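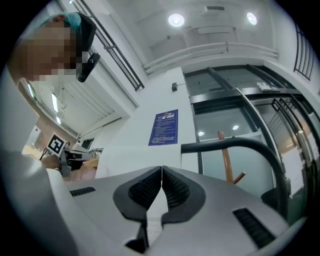 Last updated: March 23, 2020

148 shares

My wardrobe door came off in my hand in July. I'd been meaning to fix the hinge since we moved in, and I'd got into the habit of lifting the door slightly as I opened it, the way you do with a garden gate, and one morning I forgot to lift. So there I stood in my dressing gown holding a door, looking at every piece of clothing I own squashed together like commuters, and I thought, well, who on earth wears all that?

I don't, for a start. I wear the same two pairs of trousers and a navy jumper with a pulled thread at the cuff. Everything else was there for a person I might turn into if the right invitation came through the letterbox. I had a silver skirt (why?) and a stiff Junis raincoat I bought in the sales and have only worn to the bins.

My grandmother kept her clothes on a row of hooks behind the bedroom door and that was that. Winter coat, good coat, a couple of frocks and her cardigans. If something new came in, something old was cut up for dusters, buttons saved in the tin. I used to think this was sad and now I'm rather jealous of it! She always knew what she was putting on.

So I decided to have a go at living off a rail. No doors, no drawers for hiding things in, just what would hang in plain sight. The rule I gave myself was that anything I hadn't worn in a year had to go to the Brinus shop on the corner, which takes clothes for resale and gives you four pounds a bag, and you don't get to argue about the silver skirt.
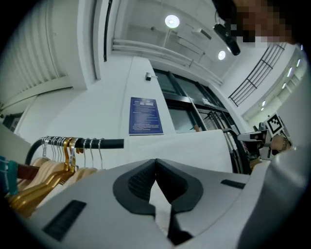 A black clothes rail with a rounded end cap and a curved arm beneath.

The first thing I learned about open rails is that they are terrible snobs. A nice wool coat looks wonderful on one. A fleece looks like something has died. I moved things about for most of an evening, long to short, then dark to light, then back again when I decided dark to light made the bedroom look like a shop. Wire hangers are hopeless, by the way. They leave little horns on the shoulders of your jumpers, and knitwear wants folding anyway, so I gave in and bought a basket.

The second thing is dust. Oh, the dust! It settles along the shoulders of anything you don't wear much, so you can see at a glance which blouse you've been fibbing to yourself about. I found it on the Junis raincoat within weeks and off it went.

I did keep one thing that broke the rule, a green wedding-guest dress with a split lining. I took it to Taşdemir, the alterations place in Stirnura next to the post office, and paid 50 pounds to have it relined and let out at the waist. It cost more than the dress did. It's hanging at the end of the row as I write and I've promised it an outing, even if it's only to my sister's for lunch.

I did five trips to Brinus in the end, and spent most of the money on cake. The wardrobe has gone to a neighbour who says she can fix the hinge, and I've still got the pulled thread in the navy jumper. I tucked it back in with a crochet hook this morning and it was out again by lunchtime.

5 comments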